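Pada Table Arm: Set-up Guide
Section 4. Teaching the zip bag task

This section is for the two-finger gripper, part 398. If you have the suction head, please go to Section 5.

Before you start

The table must be clean and of one light colour. A pattern on the table makes it difficult for the software to find the edge of a clear bag. Use a bag with a coloured zip and a slider. For the first lesson, put plain paper inside, so that the bag stays flat.

CAUTION: Keep your hands outside the reach of the arm when the green lamp is on. The reach is 1000 mm from the middle of the base.

4.1 Placing the bag

1. Switch the arm to Hold.
2. Lay the bag flat on the table, with the slider at the end nearer to the gripper. The bag may lie at an angle.
3. Press the bag gently with your palm to let the air out.
4. Take your hand away and choose Find Object on the Butwood panel.

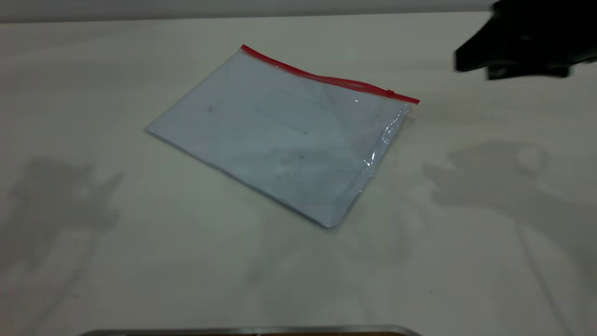
If the panel shows "Edge not found", look first at the lamps in the room. Shiny places on the plastic can hide the slider from the software. Move the lamp, not the bag, and choose Find Object again. Shadows of the arm do not usually disturb the search.

4.2 Gripping the slider

1. Choose Approach. The gripper comes down slowly and stops above the slider.
2. Check that both fingers are open.
3. Set the grip force to Low.
4. Choose Close, then Pull. Keep one finger on the Stop key during the first pull.
5. When the movement is finished, choose Save and give the lesson a name.

Note: The memory holds 292 lessons. When it is full, the oldest lesson is not deleted by itself; you must do this under Lessons > Remove.

CAUTION: Do not use High force on a zip slider. The slider can break and small pieces can enter the finger joint.

4.3 If the slider slips

Clean the finger pads with a dry cloth and repeat from 4.2, step 1. If it slips again, change the pads (order number 1389, from Flastness or your Nanayakkara dealer). New pads need a new calibration, see Section 7.

Text of this section: Sumaiya Kumarasinghe. Last changed in July.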